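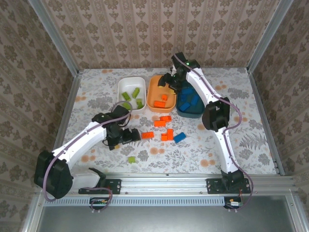 Courses > Pattern and Interiors > Handouts > Week 5: Repeats

Okay, repeats. Last time we got as far as printing blocks and then ran out of time (my fault, I got going on pear wood again), so I'm picking up with what happens once you have a block or a roller and you need the picture on it to go on forever.

A repeat is the smallest piece of a pattern that you can copy over and over to get the whole thing. When a wallpaper label gives you a repeat of so many inches, it usually means the vertical one, the distance you travel up the wall before you meet the same flower in the same spot. The horizontal repeat often gets left off the label, as it's tied to the width of the roll.

Straight match and drop match

In a straight match, the motif at the left edge of the strip lines up with the one at the same height on the next strip. Every strip starts at the same point at the ceiling. It's easy to hang and easy to cut, and the pattern tends to read in rows going across the room, which some people love and I mostly don't.

In a half drop, the next strip slides down by half the repeat. So strip one and strip three match at the ceiling, and strip two is the odd one. Your eye goes along the diagonals and has a harder time finding the rows. Big florals nearly always do better this way! You do pay for it in waste, though, and you have to keep your strips in order. I once hung a whole alcove with two of them swapped and lived with it for years.

The sample book I'm passing around is from Kırmızıgül, a small printing shop whose papers I've been collecting since graduate school. It has 69 sheets, and I'd like all 69 back, please. Look for the half drops and mark them on your worksheet. There's a sneaky one near the back where the drop is a third.

Damask, and why it looks the way it does

Damask started out as a weave. The figure and the ground are made from the same threads, and you see the pattern because the light hits the two surfaces differently. When printers borrowed the look for paper they lost that shimmer, so they used two close tones, or flock, or a shiny ink on a dull ground. What they kept was the layout: large, balanced motifs, usually mirrored down a center line. The mirroring comes from the loom too. If you could set up half a figure and flip it, you saved an awful lot of work. 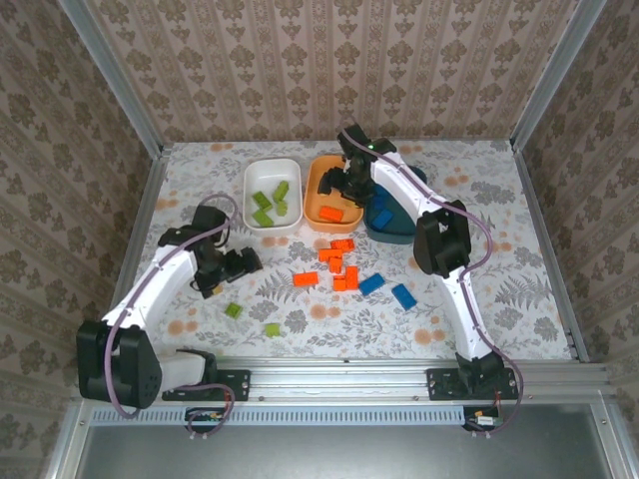 Stripes were the other way to tame a big motif. Put the large bloom in one column and something smaller and leafier in the next, run a narrow band between them, and you've got a paper that can carry a very busy drawing and still feel orderly. It also hides seams beautifully, because the seam can sit right along a band. Birsen Karakaya makes this point in her essay in your reader (page 157), and she adds that vertical stripes were sold to people with low ceilings long before anyone tested whether they helped. I'm on the fence about it. Try it in your own apartment with strips of newspaper and tell me what you think.

Botanicals

These come from a different place altogether, the plant book. A botanical print on cloth or paper started life as a line drawing meant for identifying a plant, so you get stems, leaf veins, the odd cut-open seed pod. Once it becomes decoration, the accuracy slips. Designers mix plants that would never grow in the same county, and they shrink a tree to the size of a fern so that it fills the gap.

That gap-filling is the real skill. A scattered pattern (we'll call it a tossed layout) has to look random and can't be. If you let the motifs fall where they like, you get holes, and in repeat a hole turns into a line of holes marching across the table. The cure is dull but it works: pin up a copy, walk to the far end of the room, squint. Any line that jumps out needs a sprig in it. The old Mandow pattern we looked at on the screen has exactly this problem, with a pale track going up to the right. Once you see it you can't stop seeing it, sorry.

Color limits matter here too. Each color meant another block or another roller, so plenty of botanicals stick to one dark line and maybe a single accent. I think they're better for it. 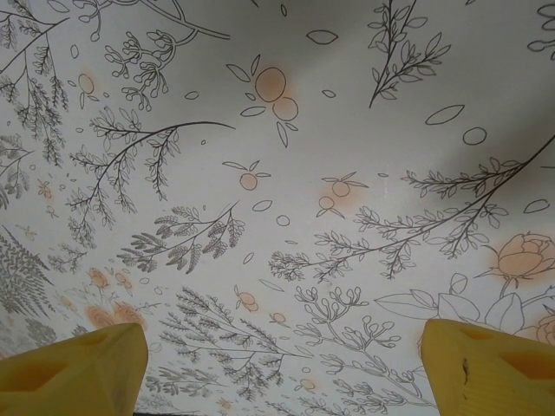 For next time

Read the Karakaya essay, plus the short piece on Mirkska linens that comes right after it.

Draw a tossed repeat on a square of plain paper. Start in the middle, leave the edges empty, then cut the square in quarters, swap the corners diagonally, tape it, and fill in what's now the center. Use one pen, black, and don't trace.

Bring a scrap of patterned anything from home, big enough to show one full repeat. Wrapping paper is fine. If you can't find the repeat, bring it anyway and we'll hunt for it together.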